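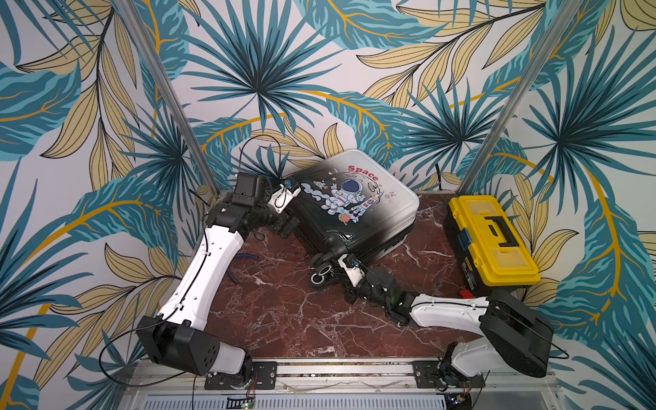

鞄は中身を入れる前から場所を取るのだから、置き場所を先に決めてあげないと部屋がかわいそうですよ、とベレケット・ゲブレツァディクさんは中間発表のあとで言ってくださいました。私たちの班はそれまで、どうすればたくさん詰められるかという話ばかりしていたので、この一言にはずいぶん考えさせられ、帰り道でもずっとその話をしていたくらいです。

2　調べたこと

テーマは「しまう道具を、どうしまうか」です。スーツケースや工具箱は、ふだんは押し入れの奥にいて、いざ使うとなると急に部屋の真ん中に出てきます。宇宙飛行士とロケットの絵に「Space」という赤い文字が入ったスーツケースなどは、見ているだけで旅に出たくなるのですが、床に寝かせるとなかなか堂々としたものです。隣に黄色い工具箱を立ててみると、ふたに黒い取っ手がついているこちらのほうは、隅に寄せておいても収まりがよく感じられました。

9月のアンケートには186人の方が答えてくださり、本当にありがとうございました。自由記述には「空のスーツケースの中に冬物を入れている」「旅行のたびに中身を全部出すのが面倒」といった声が並び、読みながら班の全員がうなずいていました（私の家もまったく同じです）。

3　容器の角と縁について

途中から気になりはじめたのが、角の形です。丸い角の容器は手に当たってもやさしく、拭き掃除もしやすそうなのですが、壁にぴったり寄せたつもりでも角のところにすき間が残ります。ユイットさんは（班ではイートをこう呼んでいます）そのすき間こそ小物の置き場になると言い張り、火曜日の話し合いはそれだけで終わってしまいました。

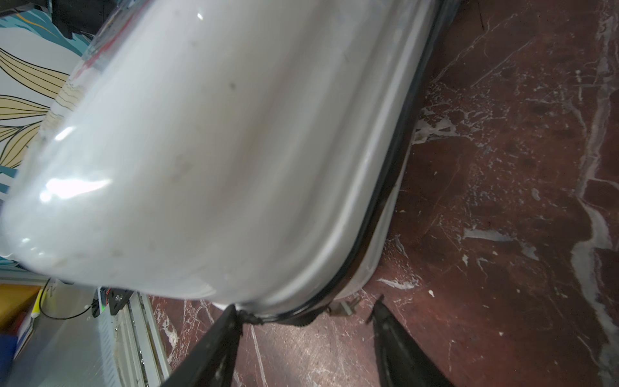

図2　白いプラスチック容器の縁まわり

白い容器は、表面の細かいすれや汚れも見えやすいものだと思います。しまう前に一度拭く、という手順を提案に加えたのはそのためです。それから、床に置いた小さな物は大きな容器の陰に入りやすいので、先に拾っておくことも書き足しました。

4　提案と残った課題

班の提案には「チャラ」という名前をつけました。大きい物の置き場所を床にテープで示し、それから小さい物を決めていくやり方です。試すのにかかった材料費は3,742円で、ほとんどがテープと仕切り板の代金でした。押し入れのない部屋でどうするかはまだ答えが出ておらず、次の学期に続けて調べるつもりです。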